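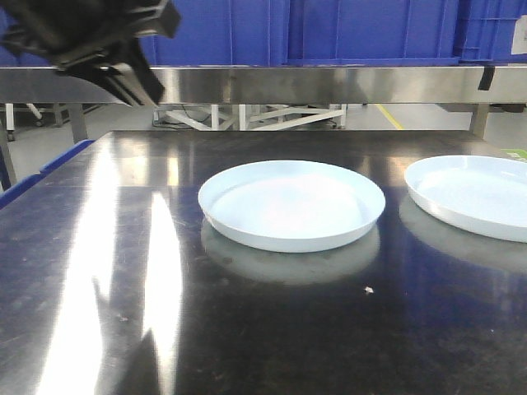
4.2 Pale tableware on a dark surface

The visibility of small defects on a plate depends on the surface below the plate more than we expected when the Gridelar study was planned. In the first part of the work we placed all plates on a white cloth, as it is usual in canteens, and the outline of a pale plate was then difficult to follow with the eye. Chips at the rim were missed quite often. On a dark surface the same rim is seen as a clear line. A glossy dark surface has also its own difficulty: it works like a mirror. In Figure 4 each of the two pale blue plates has its reflection directly beneath it, and on the left side of the table the overhead light makes long white streaks. An inspector who looks at the lower edge of the plate must first decide which edge is the real one. For this reason the inspectors were asked to judge the rim from above and the underside only when the plate was lifted.

Dust is the second difficulty. Specks and small scratches are much better seen on black than on white, and a white speck near a plate can be taken for a piece broken from the rim. Figure 4 shows one such speck near the central plate. We do not know its origin and in our records such particles were entered as "loose, not assigned". The surface was wiped before each series but not between single plates, and we accept this as a weakness of the procedure.

Search this journal Go Advanced search

4.3 Sorting results

In total 3199 plates from the Teremance canteens were sorted in September. The inspectors set aside 167 of them as doubtful. At the second check, which was made under softer light, 98 of the doubtful plates were confirmed as damaged, and the others were returned to use. The most frequent reason for a wrong decision at the first check was a thin bright line along the inner side of the rim. This line was a reflection of the lamp, but it follows the curve of the rim exactly in the way a long crack in the glaze would do it. When the plate is tilted the reflection moves and the crack stays in its place, so the inspectors learned to tilt every doubtful plate before they wrote anything in the sheet.
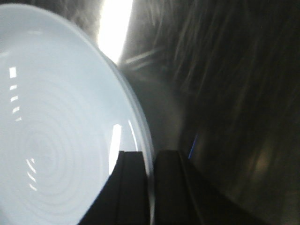 Plates with ridges inside needed a separate rule. On a flat plate a lamp gives one bright spot, while on concentric ridges the light is broken into several short arcs, and between these arcs a knife mark can be hidden. The Sorier guide for kitchen staff, which we used as the starting point, treats flat and ridged plates together. We divided them. The ridged plates were held at a steep angle and turned slowly, one full turn for each plate, and the inspector looked only at the zone where no arc was present. This took more time - the longest series lasted over 10 minutes more than planned - but the two inspectors agreed with each other much better after the change.

The color of the plate had less influence. A faint blue tint is sometimes believed to hide gray knife marks, and the kitchen staff told us the same, but we found no support for this in our sheets. A comparison with cream plates, prepared together with Magyar, is still not complete and is left out of this section.

Comments

Posted by a reader: Did you try a matte black surface? We use one in our dish room and there is no mirror effect, but it holds crumbs terribly.

Author reply: Thank you. We tried it only for a few plates, so we did not report it. The crumbs we can confirm.

Posted by a reader: Table 3 says "returned" where the text says "returned to use". I suppose it is the same group?

Contact the editors | Copyright 2025, all rights reserved | Back to top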